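バスの練習、つづき

前に書いた「息子がひとりでバスに乗れるようになりたいと言い出した件」、続きを読みたいと言ってくださった方がいたので、忘れないうちに書いておきます。長いです。お茶でも飲みながらどうぞ。

はじめての方のためにざっくり。うちの息子は11歳、自閉症で、ことばは出るけれど急な変更と大きな音がとても苦手です。いまはイギリスのPlundbridgeという町に住んでいて、学校は支援学級のあるところに、送迎のタクシーで通っています。このタクシーが本当にありがたい! 毎朝同じ運転手さん、同じ席、同じラジオ局。息子にとっては完璧な乗り物です。

ただ、来年度から中学にあたる学校に上がるので、送迎の申請がやり直しになるんですね。いままで通っていたから次も自動的に、とはならないらしく、いちから書類を書くことになりました。で、その書類の中に「公共交通機関の利用について」という欄がありまして。利用できるかどうか、できないなら理由を書く欄です。わたしは何も考えずに「できません」と書こうとしていたんですが、横からのぞいていた息子が「なんで? やったことないよ」と。

……たしかに、やったことない。

いや、やったことはあるんです、正確には。五歳のときにDrurleyの市場まで乗って、途中で扉のブザーが鳴って大泣きして、知らない停留所で降りて、雨の中を歩いて帰りました。わたしの中ではそれが「バス」のすべてだったんだけど、本人は覚えていないんですって。トラウマになっていたのは母のほうでした。

というわけで、練習することにしました。

こちらには「トラベル・トレーニング」というのがあって、専門のスタッフさんが子どもについて、通学路やバスの乗り方をちょっとずつ練習してくれます。日本でいうと移動支援に近いのかな、でも目的が「連れていく」ことより「ひとりで行けるようにする」ほうに寄っている感じです。学校の先生に聞いたら、うちの地域では新しい学校が決まってから申し込む形で、いまはまだ早いとのこと。それで、先に家でできることをやっておきましょうか、という話になりました。先生がくれたプリントは一枚だけ。でもこれがなかなかよかったです。

プリントに書いてあったのは、まず「乗らない日」を作ること。停留所まで行って、バスが来るのを見て、帰る。それだけ。

正直なところ、えっ、それだけ? と思いました。寒いし。一月だし。でもやってみたら、息子はこれがすごく気に入ったんです。停留所のベンチに座って、来るバスの番号を読み上げて、扉が開く音を聞いて、運転手さんに首をふって「乗りません」と合図する。最初の運転手さんは不思議そうな顔をしていましたが、次に会ったときには向こうから手を振ってくれました。覚えられている。

うちが使うのは206番です。PlundbridgeからPlemanceを通ってBergeまで行く路線で、候補になっている学校がPlemanceにあるので、本番でもたぶんこれに乗ります。息子は206という数字が気に入ったらしく(左右の数字が偶数でまんなかがゼロなのがいいそうです、母にはよくわからない)、冷蔵庫のホワイトボードにもずっと206と書いてあります。消すと怒られます。

音の問題はどうしたかというと、イヤーマフを新しくしました。前のは工事現場みたいな大きいやつで、家ではいいんですが、外でつけると目立つのを本人が気にするようになってきて。年ごろですね。日本の実家に頼んで、子ども用の薄型のを送ってもらいました。2980円。送料のほうが高かったのは内緒です。遮音は前のより弱いけれど、扉のブザーくらいならこれで大丈夫だそうです。首にかけておいて、鳴りそうなときだけつける、というのも自分で考えてやっています。えらい。

それから絵カード。これは小さいころからさんざん作ってきたので、ラミネーターの出番だわ! と張り切ったんですが、本人に却下されました。「カードは赤ちゃんのやつ」だそうです。そうですか……。夜中に切り抜いた母の努力は引き出しの中です。

かわりに、スマホのメモに自分で手順を打ちこむことになりました。内容はこんな感じ。

家を出る
停留所で待つ
206か見る
手をあげる
カードをピッとする
すわる(すわれなかったら棒)
橋が見えたらボタン
おりる
ママにメッセージ

「すわれなかったら棒」が好きです。棒、というのはつかまる棒のことです。立つ可能性を自分から入れてきたのには驚きました。ちょっと前なら、いつもの席が空いていないだけで一日が終わっていたので。
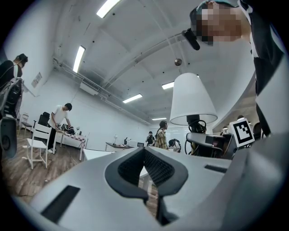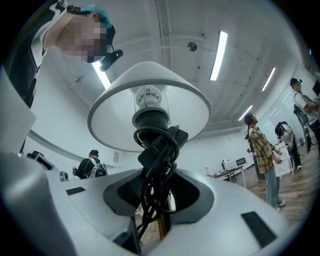 青緑の帽子の人がのぞきこんでいるところ、2枚とも同じ場所で。2枚目は白いランプシェードと黒いコード。

さて、はじめて乗った日のことです。

わたしと一緒に、Plemanceの手前の停留所まで。乗っている時間は短いです。お昼すぎの空いている時間をねらって、帰りはそのまま反対側から乗って戻る計画。前の晩から息子は手順を音読していて、わたしのほうが眠れませんでした。

乗るところは完璧でした。手をあげて、カードをピッとして、運転手さんに「ハロー」まで言いました(手順にないのに!)。席は進行方向の左、前から二番目の窓側。イヤーマフは首。わたしは通路をはさんで反対側に座りました。先生のプリントに「となりに座らない」と書いてあったからです。これがつらい。すぐそこにいるのに手を出せない。ずっと膝の上のかばんを握っていました。

で、橋が見えたらボタン、のところ。

橋が、見えなかったんです。

工事の迂回でした。いつもの川沿いの道が通行止めになっていて、バスは一本裏の道に入っていきました。わたしは曲がった瞬間に血の気が引いて、あ、終わった、と思いました。六年前の雨の中の帰り道が頭の中でぶわーっと再生されて。

息子は窓を見て、スマホを見て、また窓を見て、イヤーマフをつけて、それから体を前後にゆらしはじめました。これはかなりしんどいときの動きです。もう立とう、横に行こう、と思って腰を浮かせたところで、息子がこっちを見て「橋がない」と言ったんです。大きい声で。バスの中に響く声で。

そうしたら前のほうに座っていたおばあさんが振り返って、「今日は裏を回ってるのよ、次で降りれば橋のところまで歩いてすぐよ」と教えてくれました。ものすごくふつうに。天気の話みたいに。

息子は少し考えて、ボタンを押しました。

降りたあと、歩道のすみでしばらくしゃがんでいました。わたしも横にしゃがみました。何も言わないで待っていたら、イヤーマフを外して「橋がないときのやつ、書いてない」と言うので、じゃあ書こうか、と言って、その場で打ちこんでいました。指が冷たくて打ちまちがいだらけでしたけど。

橋がないとき → 人にきく

だそうです。

帰りはバスに乗らず、歩いて帰りました。本人が「今日のバスは終わり」と言ったので。49分かかりました(息子が計っていました)。途中のパン屋でソーセージロールを買って、歩きながら食べて、紙袋はわたしのポケットに入れられました。いつものことです。

家に帰ってからは、まあ、荒れました。お風呂には入らない、夕飯のパスタの形がちがう、靴下がぬげない。これは予想していたので、夜の予定は何も入れていませんでした。外でがんばった日のあとは家で出る。同じようなお子さんのいる方ならわかってくださると思うんですが、「外ではできてるんですけどねえ」と言われるときの、あの説明のしにくさといったら! 今回は申請書のために、帰宅後の様子も日記みたいにメモしておきました。乗れたことだけ書くと「じゃあひとりで通えますね」になりそうで、ちょっとこわいんです。

そうそう、その申請書の話。

結局「公共交通機関の利用について」の欄には、「保護者同伴で短い区間を練習中。経路の変更があった場合は強い不安が出て、回復に数時間かかる」と書きました。できる、できない、のどちらにも丸をつけず、余白にみっちり。学校の先生に見てもらったら、具体的でいいと思います、日記のコピーも一緒に出しましょう、と言ってくださいました。提出したのが1月31日、締め切り当日です。夏休みの宿題と同じで、わたしはこういうのを早く出せたためしがありません。受付完了のメールが来るまで、画面の更新ボタンを何回押したことか。

結果がわかるのは春以降になりそうです。通れば九月からもタクシー、だめだったら不服の申し立てができるそうなので、それはそのとき考えます。申し立てのやり方だけは先に読んでおこうと思って印刷したんですが、プリンターのインクが途中で切れて、後半が全部うすピンクです。読めなくはない。

タクシーが続くとしても、バスの練習はやめないつもりです。本人がやる気なので。二月に入ってからもう一回、今度は橋の見える道で(工事が終わっていました)、ちゃんとボタンを押してPlemanceの手前で降りられました。帰りもバスで。そのあとの荒れ方も前よりは小さくて、パスタの形については何も言われませんでした。

次はBergeの終点まで行きたいそうです。終点まで行くと運転手さんが表示を変えるところが見られるから、だそうで、学校とはまるで関係ない目的になってきています。終点には図書館があって、そこに静かな部屋があるらしいので、休憩場所として使えるか電話で聞いてみます。どなたか行ったことのある方がいたら、混む時間帯など教えてもらえるとうれしいです。

あと、コメントでご質問いただいていたイヤーマフですが、頭まわりの小さいお子さんだと少しゆるいかもしれません。うちはヘアバンドの上からつけています。色は紺にしました。洗える替えパッドは別売りで、これは買い忘れたので、次の荷物で実家に頼みます。おせんべいも一緒に頼みます。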